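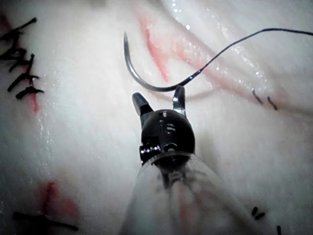

Slide 1. What does TTYL mean? "Talk to you later." Say it once, slowly, then move on to the Mellel chat logs.
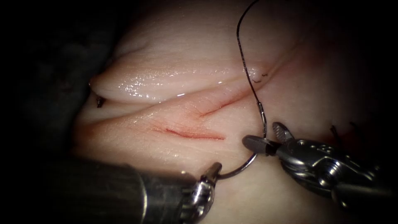

Reading time: 2 min

Slide 2. Older than texting — people typed it in chat rooms first. Our sample has 263 messages, and almost 200 put it at the very end. Pause for questions.

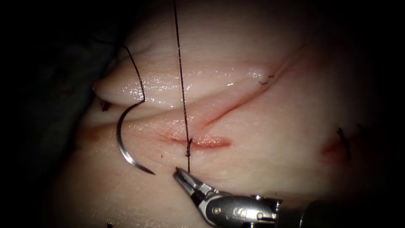 Cuts in the pale pad

Slide 3. Compare BRB. That one promises a return, TTYL doesn't.
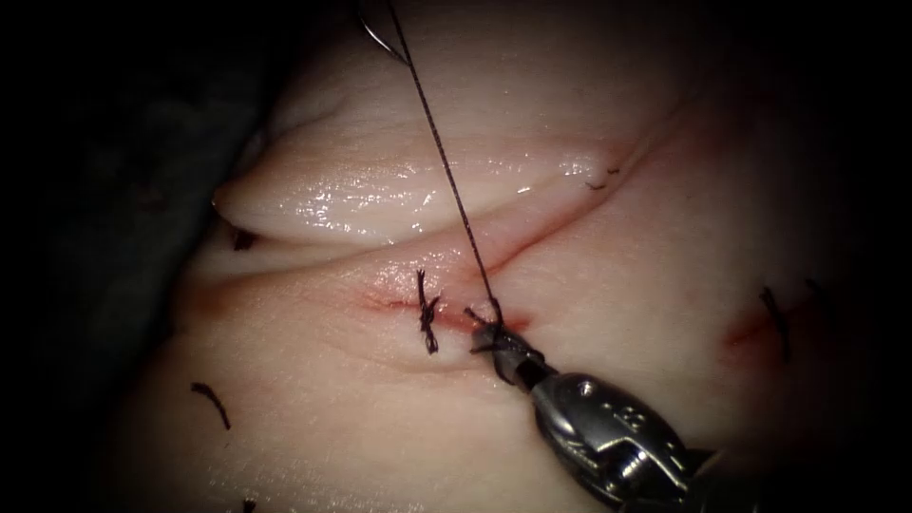

Last changed: October

Slide 4. Skip if short of time. Handouts are by the door.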